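《霍姆洛》项目中期进展报告

提交对象：格雷托拉互动内容扶持基金
提交单位：阿道工作室
报告日期：2月5日

一、总体情况

《霍姆洛》（Homlow）是我工作室在贵基金资助下开发的双人合作解谜游戏，计划登陆主机与个人电脑平台。本报告期内，项目由原型阶段转入正式制作，核心玩法已经定稿，第一章可完整游玩。原定的六项阶段任务中，五项已完成，一项（联机模块的跨平台匹配）顺延至下一报告期。

二、制作进展

关卡方面，全作规划关卡11个，目前四个达到内容完备状态，三个处于灰盒测试，其余完成了纸面设计。关卡设计由Eun-ji Ok负责。第三关“潮汐水闸”因双人操作时序过于严苛，已重做一次，重做后的版本保留了原有的水位机制，取消了倒计时。

程序方面，Vivek Tomar带领的小组完成了存档系统、手柄重映射和本地双人分屏。分屏模式在掌机上的帧率仍不稳定，主要瓶颈为水面反射，目前采用降低反射分辨率的临时方案，正式方案列入下一期计划。

文本与本地化方面，游戏对白及界面文字合计4,000余条，简体中文、英文两个版本已录入引擎，韩文版本完成初译，尚待校对。字体授权已经办妥，费用在原预算科目内列支。

三、玩家测试

本期共组织两轮封闭测试，收回有效问卷478份，测试期间登记缺陷1,393条。严重级别的缺陷已全部关闭，未关闭者以文字溢出、碰撞边缘卡顿及成就触发延迟为主。问卷反映较为集中的意见有两点：一是第二关的提示系统出现过早，削弱了解谜过程；二是两名玩家走散后，镜头拉远的速度偏慢。前一项已调整，改为玩家主动呼出提示；后一项正在试验三种镜头参数，结果将在下一轮测试中比对。

测试组织工作由Lindiwe Mnguni统筹。她建议今后每轮测试单独设置一组从未接触过本作的玩家，工作室已采纳，并相应修改了招募说明。 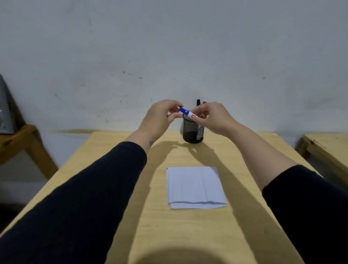

图1　白色笔杆、蓝色笔帽的马克笔与黑色网状笔筒

四、人员与协作

音效外包方布伦杜姆（Brøndum）音频已交付第一章全部环境音及大部分角色音效，质量符合合同约定，但第二批素材较合同日期晚到九天，双方已书面确认后续交付节点。美术组新增动画师一名，由Tadeusz Jasińska指导，现负责次要角色的待机与攀爬动作。其余岗位无变动。

五、经费执行

本期支出总体控制在批准预算之内。外包音效与设备购置两项略有结余，测试招募一项超支，超支部分拟从设备购置结余中调剂。调剂申请表及明细账另附，请贵基金审核。

六、风险与应对

跨平台匹配功能依赖平台方的接口审核，审核周期不在工作室控制范围内。如下期仍未通过，首发版本将仅保留同平台联机与本地分屏，跨平台功能以更新形式补上。掌机性能问题如无法在内容锁定前解决，将考虑在分屏模式下关闭动态水面。

七、下一期计划

1. 完成第五至第八关的内容制作，韩文版本定稿；
2. 组织第三轮封闭测试，重点检验镜头与提示系统；
3. 提交主机平台预审版本；
4. 于9月前完成全部关卡的内容锁定。

随本报告一并提交可运行版本及操作说明。有关本报告内容的问询，请与项目负责人Gaspard Rey联系。

阿道工作室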